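Stodent Hand-Held Demonstration Gripper
Priveck / Teaching tools / Grippers

The Stodent is a two-finger gripper you carry in your hand to show a robot a task. Pick it up, do the job the way you want it done, and the wide-angle camera records the view past the fingers. It weighs 700 grams and runs for up to four hours on a charge.

Cloth is a common first task – it folds differently every time, so plan on recording plenty of short runs. Bring the fingers in low on either side of the bunched fabric and close slowly. 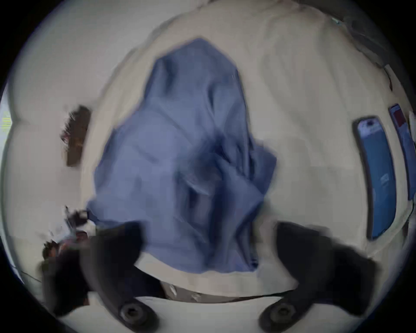
Recording and Export

Each run is saved as its own file with video and finger opening. The memory holds roughly 57 runs of average length. Files open in Pondura, where you can trim the ends and delete bad takes before training.

In the box: gripper, charger, cable, spare fingers. Replacement screws are sold separately – order part 33.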